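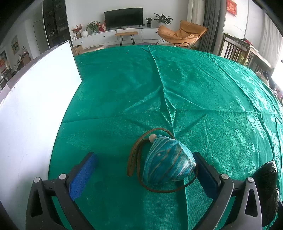 Leigh Pasternack
Contributing writer, money and behavior

I have a savings account at Busico with $3,000 in it that I'm not allowed to touch. I made the rule. There's no penalty if I break it, the bank doesn't know it exists, and I could move the whole thing to checking from my phone before my coffee cools. The account pays next to nothing. And for most of last winter I was also carrying $738 on a credit card that charges the kind of rate you'd expect a credit card to charge.

If you took an economics class at some point you're probably already wincing. Money is money. A dollar in the do-not-touch account is the same dollar as the one I owe the card company, and by leaving the first where it is and paying interest on the second, I'm basically handing over a small fee every month for the pleasure of looking at a round number. The textbook word for this is fungibility, and the polite name for what I'm doing is mental accounting. It usually gets filed in the chapter on mistakes.

I want to argue it's in the wrong chapter. Or at least that the chapter is badly written.

Start with what the critics get right, and they get a lot right. I did pay interest I didn't need to pay. If I'd cleared the card in December and rebuilt the savings from my paycheck, I would have come out ahead on paper, and I've checked the arithmetic more than once hoping it would change. There's also a worse version of my habit, where people with serious card debt keep serious savings beside it for years, and I'm not going to tell those people they're secretly geniuses. At some size the fee stops being small. Pay the card.

But look at the second half of that plan, the "rebuilt the savings from my paycheck" half. It's doing all the work, and it's said so casually! The whole case against me rests on a person who takes the cushion down to zero and then, with no account to protect and no rule in force, saves with perfect steadiness until it's full again. I've met me. I know what happens to money in my checking account that isn't for anything. It turns into a nicer dinner and then another nicer dinner, and a lamp. The card balance would've been gone in December and back by May, and the $3,000 would've been gone too.

So when somebody calculates what my rule costs, they're comparing it to a person who doesn't need rules. Of course it looks expensive. A seat belt looks like a waste of webbing if you compare it to a driver who never crashes.

I think the mistake comes from treating a household like a small firm with one very calm owner. A household (even a household of one, like mine) is more like a bunch of people who share a wallet and meet at different times of day. The Sunday version of me is sensible and drinks tea and reads statements. The version who's up at 11 at night with a shopping cart open is a different person with different goals, and she has the same password. They can't negotiate, because they're never in the room together. What they can do is leave each other signs. "This is for the roof." "This is for Mom's visit." The label on an account is a note from one of them to the other, and the surprising thing is how often the other one respects it.

My grandmother did this with envelopes, as I suppose everybody's grandmother did. Rent, heat, church, shoes. She'd grown up outside Rulach, where wages came in cash and went out in cash, and she never in her life saw the point of a checking account that had everything in it at once. To her that was like keeping the soup and the laundry water in one pot. If the shoe envelope was empty, there were no shoes, even with plenty sitting in heat. Was that inefficient? Sure, a little, in some months. She also never missed a heating bill. And I'd say the envelopes saved her something that doesn't show up in anybody's model, namely the trouble of deciding. She didn't have to ask, every time she stood in a shop, whether this pair of shoes was worth more to her than every other thing the same money could possibly buy for the rest of her life. That's what the textbook wants you to ask! It's an absurd amount of homework for shoes. She looked in the envelope.

Which brings me to Drindari, the budgeting app I used for most of a year and then quit. Drindari's big idea is that it sees everything. You hook up all your accounts and it shows you one number at the top, your "true balance," and under that it tells you where your idle money could be working harder. It flagged my untouchable account right away. Every time I opened the thing there was a little orange dot on it. It wanted to sweep the money over to the card, and I could do it with a single tap, and it had worked out to the cent what I'd save.

I get why they built it that way. Every figure it gave me was correct. But the app had taken my separate pots, which I'd spent years teaching myself to believe in, and poured them into one big number, and the number was larger than I was used to seeing. Guess what I did with a larger number. I felt rich! I booked a trip. I'd never in my life looked at the roof money and thought "beach," but I looked at my true balance and thought it in about a second.

That's my real complaint. People who design this stuff have read the chapter on mistakes and they want to fix us, and they think the way to fix a fuzzy category is to dissolve it. Sometimes the fuzzy category was holding the roof up. Before you cure somebody of an irrational habit it's worth asking what the habit is standing next to. Lots of our quirks come in pairs, and they were leaning on each other. I'm impatient, so I built walls. Take away the walls and leave me the impatience and I'm worse off than I was with both.

I should be fair to the other side here, because labels can be used on you as easily as by you. The people who sell things understand mental accounts better than any professor does. When I bought a couch at Issahaku, the salesman spent a good while on the couch and then, once I was in a couch-sized mood, mentioned the fabric protection plan as if it were loose change. Next to a couch, it was. If he'd walked up to me on the street and asked for the same money to maybe clean something later, I would've crossed the road. I'd opened a mental account called Couch, it was already big, and he slipped his hand in while the lid was up. Car dealers do it, wedding caterers do it, and so does every airline. Gift cards are a whole industry built on the fact that money with a store's name on it doesn't feel like money.

And tax refunds! I know perfectly sober people who squeeze every grocery receipt and then treat the refund as if it fell out of a tree. It was their own pay. They lent it out for free and got it back late. I can't defend that one with the envelope argument, or not very well, though I'll admit I've done it, and the lamp I mentioned earlier may have been involved.

So I'm not saying every mental account is wise. Some are walls you built and some are walls somebody built around you while you were looking at upholstery. The test I use, and it's a rough one, is to ask who picked the label and when. If I picked it on a calm day, before there was anything to buy, I tend to trust it, even when a calculator says it's costing me. If it showed up at the register, I don't. By that test the roof fund passes, and the protection plan flunks. The refund is awkward, because nobody picks it exactly, it just arrives in the spring with a party hat on.

A friend who's better at math than I am says all this is a fancy way of admitting I lack self-control, and that the grown-up thing would be to get some. Maybe! But I've been hearing that advice since I was 10 and it has never once come with instructions. Nobody says to a person who sets an alarm that the grown-up thing would be to simply wake up. We let people have alarm clocks. We let them keep the cookies on the high shelf and leave the phone in the other room. It's only with money that a crutch which works is treated as an embarrassment, and I suspect that's because money comes with decimals, so the cost of the crutch can be written down and the cost of falling over can't.

What I'd like from the banks is pretty modest. Let me name my accounts whatever I want (Busico gives you 2 nicknames and then makes you call the branch, I have no idea why). Let me hide one from the main screen. Give me a button that makes a withdrawal from it take a couple of days, and let me be the one who presses it. Leave the total off unless I ask. And if an app must tell me that my savings could be paying down my card, fine, tell me that, tell me one time, and then believe me when I say no thanks.

The card's paid off now, by the way. It took until spring, out of regular paychecks, and it cost me a bit of interest that I could've avoided. I've still got the $3,000. The roof guy is coming to look at the flashing over the back bedroom, and he's already said on the phone that he doesn't like the sound of it.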